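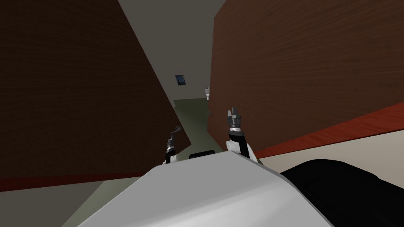
Simulación: el robot en el pasillo, las dos pinzas abiertas.

Lista: compras-equipos
Asunto: Re: Partida para el manipulador de dos brazos
Fecha: noviembre de 2020

Jamila Karunaratne escribió:
> Os paso la propuesta de Trosell para el robot de dos brazos.
> Furkden pondría el simulador y Brondow el mantenimiento.
> Si reservamos la partida ahora, en mayo lo tendríamos en planta.
> Yo lo veo maduro. ¿Alguna objeción antes de cerrar el borrador?

Jamila, unas cuantas.

He leído el dosier dos veces y sigo sin encontrar un solo ensayo en hardware. Todo es simulación. Me parece bien para decidir si seguimos hablando, pero con eso no firmo una compra. En el pasillo, con superficies de madera marrón a los dos lados, lo primero que me pregunto es cuánto margen le queda a cada brazo al girar. El dosier no da el ancho de paso mínimo. El nuestro, en la puerta del almacén de Cárdenas, ya da problemas con los carros.

Luego está la mesa. La pinza abierta sobre el tablero, y lo único que hay encima o cerca es una cosita blanca y roja en la esquina del fondo, lejísimos de los dedos. ¿Llega hasta allí sin mover la base? ¿Cuánto pesa lo que puede levantar? Trosell habla de 1000 ciclos de agarre y no dice con qué piezas, ni cuántos salieron mal. Nosotros manejamos 234 referencias, bastantes en bolsa blanda, y de bolsas no he visto ni una línea.
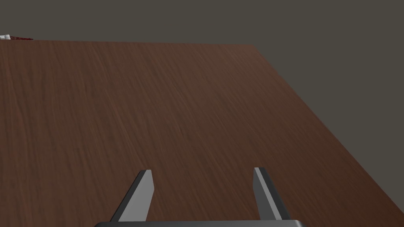
Lo que pediría antes de reservar nada

1. Ensayo presencial con 400 piezas nuestras, elegidas por nosotros y con los fallos anotados.
2. Precio desglosado: brazos, base, pinzas y licencia del simulador por separado. El total global no me sirve para comparar.
3. Dedos de repuesto: precio y plazo de entrega por escrito.
4. Quién paga los desplazamientos de Brondow si la avería cae fuera de contrato.

Lo de mayo lo quitaría del borrador. Con la cinta también pusimos fecha antes de tener oferta firme y acabamos pagando el almacenaje.

Si Trosell contesta al punto 1, lo vuelvo a mirar. Mientras tanto, mi voto es dejar la partida en estudio.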